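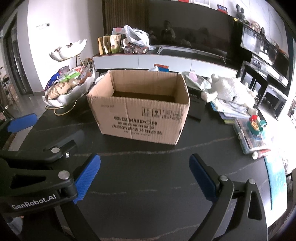 Figure 5.1 An open cardboard box on a table, with a snack stand to one side and a clear storage case to the other.

Chapter 5
Small Things and Shared Tables

Words to learn in this chapter: holding box, home place, surface load, divider, mixed pile, return round

Most homes have one table that does several jobs. People eat at it, read the post at it, open parcels on it and let children play on it. Each job leaves something behind. A snack is put down for later, a booklet is kept in case it is needed, and a toy stays where the game stopped. In Chapter 4 we looked at cupboards and drawers, where things are out of sight. Here we move to open surfaces, where everything can be seen and where tidying has to be done again and again.

Look at Figure 5.1. The food on the stand already has a container that suits it, and the small items in the clear case have one too. The stack of books and papers has no container, and a plush toy is lying on top of it. This is a common state for a shared table. Part of it is in order and part of it is a mixed pile, meaning a pile of things that do not belong to the same group.

5.1 The holding box

A holding box is any box used to collect small things for a short time while a surface is being sorted. It does not need to be bought. A delivery box with its flaps folded back will do the job well, provided it is clean and the base is sound. It should be low enough to see into and wide enough to put a hand in without tipping it.

The holding box goes in the middle of the table, within reach of everyone who is helping. Things that have a home place elsewhere in the house go into it. Things that belong on the table stay where they are. When the surface has been dealt with, the box is carried from room to room and emptied. This trip is called the return round.

A box that is never emptied becomes a second mixed pile. Veronika Ortner kept a record of her own household for one June and wrote down each evening what was left in the box. On 18 evenings it was empty. On the others it held mostly toys, pens and hair clips, and the same few objects turned up many times. She found that they had no home place at all, so whoever did the return round left them in the box.

5.2 Dividers

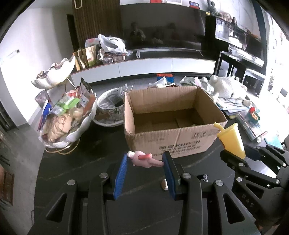
Very small objects sink to the bottom of a box and are hard to pick out again. A cardboard divider helps with this. It splits the base into sections, so that toy figures can go on one side and toy cups or other play food on the other. Many parcels arrive with a divider already inside, and it is worth keeping when the rest of the packing is thrown away.

Two or three sections are enough for a holding box. With more than that, people start to wonder which section is right and the work slows down. Finer sorting is better done at the home place, where there is more room and the lids and labels are to hand.

5.3 Food and toys on one table

Wrapped snacks can share a table with toys, but they should not share a container. Small children do not always tell the two apart, and a toy shaped like a drink or a sweet makes it harder still. Keep wrapped food on a stand or in a bowl of its own. Check the dates on the packets when you sort the table, and move open packets to the kitchen.

Tall stands are useful where space is short, but they are easily knocked. Put one near the back or side of the table, away from the place where boxes are opened.

5.4 Before you read on

Choose a table at home that more than one person uses. Set a timer for 30 minutes and sort it with a holding box. Write down the name of each thing that goes into the box and where its home place is. If it has none, put a cross beside it. Keep this list, as you will need it for the worksheet on page 31.

Pirmin Sutter's floor plan of the flat in Prulosthorpe, first used in Chapter 2, is printed again at the start of the next section. It shows the route he takes on his return round, with the stops marked in order from the table to the hall cupboard.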